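Subject: Re: Dell towers, are they worth the trouble?
To: Brisberg PC Refurb list

Somebody on the list wrote:
> We've been offered a stack of old Dell towers from Rekitz, 36 of them, and
> I can't decide. Is it a pain getting inside them? Last time I did
> a batch of old machines I lost half the skin off my knuckles.

Take them! I did 20 from the same place back in June and they were the nicest machines I've had apart in years. Lay the tower down flat on its side, get the panel off, and pretty much everything you'd want to touch is looking up at you. Anything blue is a latch or a tab you can work by hand (well, not the slot brackets along the back edge, those are just blue because they felt like it, I guess).
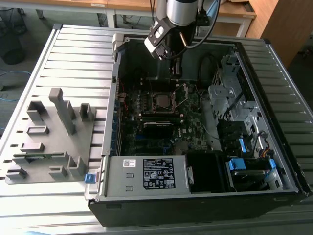 I always start with the drives. Get those out before anything else and put them in a labeled box, even if you're sure they've been wiped already — I found two of mine hadn't been. Then dust. The big black plastic shroud is where it collects, and I take that outside with a soft brush.

Memory comes after that. I pull the sticks, wipe the contacts and push them back in until I hear the click on both ends. On my lot that alone fixed most of the ones that wouldn't start.

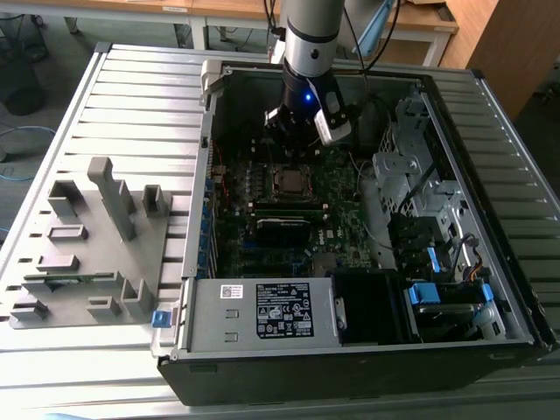

Leave the power supply where it is unless you've got a reason. Mine all tested fine on the cheap Katiyar tester, and swapping them eats up an evening. Do copy down what's on the label though, so you don't have to open the case again when someone asks you for the wattage.

Oh, and coin batteries! Buy a bag of 100 from Hekover, you'll use them. I replaced every single one and never saw the clock error again.

If you end up with spare drive caddies, I'm four short and happy to trade.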